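Ticket: Counter clearing task, cup pick stalls at lift
Project: Kunness kitchen tasks (simulation)
Opened by: Trukcombe test desk
Opened: Thursday, May 29, 2025
Status: Open, workaround in place
Priority: 3

Problem
The arm is told to clear the counter beside the toaster. It finds the cup and closes on the rim, then the run stops with a lift timeout. Out of 200 runs overnight, 32 ended this way. The apple gave no trouble in any of them.

Steps to reproduce
Load the marble kitchen, default lighting. Start the clearing task with the cup as first target. Leave the grip force at the default.

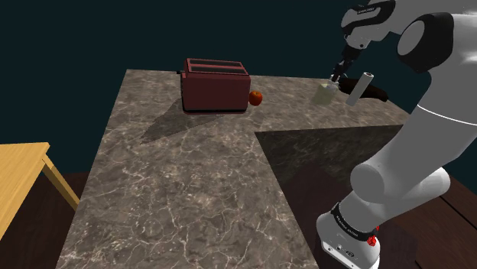 Gripper on the rim of the green cup, toaster and apple to the left.

Log
Entry 1. Restarted the planner and ran it again with the same seed. Same timeout.
Entry 2. Took the white cylinder and the dark object next to it out of the layout. Timeouts dropped but did not go away, so crowding is part of it.
Entry 3. Raised the grip force by 2 steps. The cup lifts more often, but now it tips when it is set down.
Entry 4. Swapped in the Rosano contact settings. Best result so far. Using these as the workaround.

Notes
Zamora asked if this task can go on the list of chores the arm is ready to do in a real kitchen. Our answer for now is no. Picking up one cup is the easy part of clearing a counter, and a person would not accept this failure rate from a dishwasher, let alone from something handling their glasses. Suggest we list it as "supervised only."

Next
Rerun the full overnight set with the Rosano settings and both removed objects put back. Attach the failed seeds to this ticket.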